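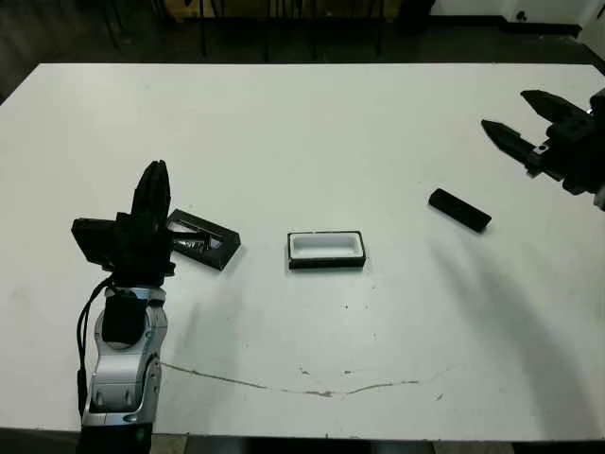

Wendine, September

Section 4. Comparing Grippers on the Two-Arm Station

4.1 Purpose

This section sets out the procedure for comparing two grippers mounted on the same station, one on each arm. It applies to the Wekex controller and to any pair of grippers listed in the station record. Installation of the arms is covered in Section 2, and calibration of the head camera in Section 3. Both must be complete before a comparison is started.

The procedure uses three small test objects on a white tabletop: an open black frame, a white tray with a black rim, and a small black block. The objects are set out between the two arms in a loose diagonal. Other objects may be used if they are entered in the object list first.

4.2 Before You Begin

1. Confirm that both arms are parked and that the controller is in Hold.
2. Check that each gripper is seated fully on its wrist and that the mounting screws are tight.
3. Trace any cable that runs outside the forearm, from the wrist to the base. It must have enough slack for a full turn of the wrist and must not pass between the arm and the tabletop.
4. Wipe the tabletop with a dry cloth. Scratches and small specks in the surface do not prevent testing, but they should be noted in the station record so that they are not later taken for marks left by a gripper.
5. Open the Stoleo logging program and enter the name of the operator, the name of each gripper, and the arm on which it is mounted.

CAUTION: Keep hands and loose clothing clear of the tabletop whenever the controller is out of Hold. A gripper may open or close without warning when power is restored.

4.3 Placing the Objects

1. Place the tray near the center of the table, with its long sides parallel to the front edge. Leave it empty.
2. Place the frame within reach of the left gripper, at an angle to the table edge.
3. Place the block within reach of the right gripper, also at an angle.
4. Return to the controller and select Capture Start View. Check that all three objects can be told apart in the camera view.

Note: The arms cast shadows across the table, and a black object lying partly in shadow may be outlined poorly. If this occurs, move the object a short distance and capture the start view again. Do not change the room lighting between trials.

Note: A wide hand may cover part of the frame when seen from the head camera. A partial overlap is acceptable in the start view, provided that the operator can identify the object without doubt.

4.4 Running a Trial

1. Select the arm to be tested. The other arm remains in Hold.
2. Open the selected gripper fully and bring it above its object at the slow speed setting.
3. Lower the gripper until the fingers are level with the sides of the object. The fingertips must not press on the tabletop.
4. Close the gripper at the force given in the station record.
5. Raise the object, carry it to the tray, and release it.
6. Record the result as Complete, Dropped, or Not Gripped. Comments may be added but do not replace the result.
7. Return the object to its starting place by hand, with the controller in Hold.

Carry out 20 trials with each gripper. When both sets are finished, exchange the frame and the block and repeat, so that each gripper is tested on both objects.

CAUTION: If a gripper closes on the rim of the tray, stop the arm at once. Do not attempt to free the tray by driving the arm upward. Place the controller in Hold, release the fingers with the manual setting, and remove the tray by hand.

4.5 Reading the Results

The logging program lists the results by gripper and by object. Compare like with like: results for the frame are not to be added to results for the block. The frame can be gripped either by one side or across its full width, and the operator shall use the same method in every trial.

If error code 153 appears in the list, the camera view was lost during the trial. That trial is void and must be repeated.

Stored results should be copied to the Türkmen archive folder by the end of the working day on Friday. Questions about this section may be addressed to Doğukan Soylu, Station Documentation, extension 1799.

Continue to Section 5, Changing Fingertips and Pads.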